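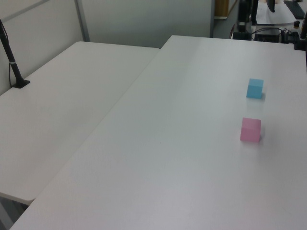
Last updated: December 21, 2019

Two Cubes and a Lot of Math
Inside the small Putcombe lab where a robot is learning to put things exactly where it's told

Blue at the back, pink in front, a short stretch of white table between them. To Troels Vigfúsdóttir that is a full test case, and she could talk about it all afternoon (she did, on my visit, and I missed my train).

Vigfúsdóttir leads the perception work on Fekis, a software package for picking up and placing small objects. It is built at Bjarnason, a company that makes no robots at all and has no plans to. What it makes is the layer in the middle: the code that takes a camera picture, decides what is on the table and where, and hands a planner something it can work with.

"People ask me when we're going to do something harder than cubes," she says. "I tell them to come and look at the error plots! A cube is wonderful. It has flat faces and sharp edges, and you know exactly what shape it's supposed to be, so when the software gets it wrong you can see how wrong."

And it does get it wrong, in ways that are great fun to hear about. Take shadows. A pale cube on a white table throws a soft gray smudge to one side, and an early version of Fekis liked to count part of that smudge as cube. The position estimate slid over toward the shadow by a few millimeters, which sounds like nothing until you picture two fingertips closing on something only a few centimeters wide. One finger arrives early, the cube gets nudged, and every number the planner was trusting is now stale.

The fix took most of August. The team stopped asking the software for one answer and started asking it for a spread of them. Fekis now fits 200 slightly different cube poses to each picture, scores every one against the edges it can find, and passes along the whole bundle with its scores. If the bundle is tight, go ahead. If it's smeared out in one direction, the planner knows which direction to be careful in, and it can turn the gripper so the fingers close along the uncertain axis and center the cube as they go.

I love this idea. The closing fingers do a bit of the measuring themselves, and the camera doesn't have to be perfect.

The planner is the work of Myung-ja Ki, who came to Bjarnason from warehouse scheduling and still thinks in queues. Her part of the code is called Starkeo, and it decides what order to do things in. With a pair of cubes you might suppose there's hardly any order to worry about. But suppose the job is to swap them. Neither one can go straight to its new home, so something has to be parked, and the parking spot has to be reachable, out of the way, and somewhere the camera can still get a clean look.

"My first version always parked in the same corner," Ki says. "Very tidy, and really slow."

Starkeo now sketches up to 2,000 short plans before each move, throws out the ones that would clip a neighbor or stretch the arm too far, and keeps the cheapest. Then it makes one move, looks again, and starts over. Replanning from scratch every time seems wasteful, but Ki ran it both ways in simulation and the replanning version finished more jobs, mainly thanks to small slips it noticed early and dealt with.

What I didn't expect was how much of the day goes into tooling. Every test run is logged so it can be replayed step by step, with the pose bundle drawn over the camera picture as a cloud of thin outlines. Vigfúsdóttir scrubbed back through a failed one for me until the outlines on the pink cube split into two clumps, a quarter turn apart. A cube looks the same after a quarter turn, of course, and the software had averaged the two clumps and come up with an angle that matched neither. She has 148 replays saved in a folder named "keep," and new code has to get through all of them before it's merged. A full pass takes 56 minutes. She'd like it to fit inside lunch.

Next on the list is stacking, where a small tilt in the bottom cube becomes everybody's problem. Ki has already started on a stability check for Starkeo, and Vigfúsdóttir is rewriting the edge scoring to cope with one cube hiding part of another. She had the new plots open before I'd found my coat.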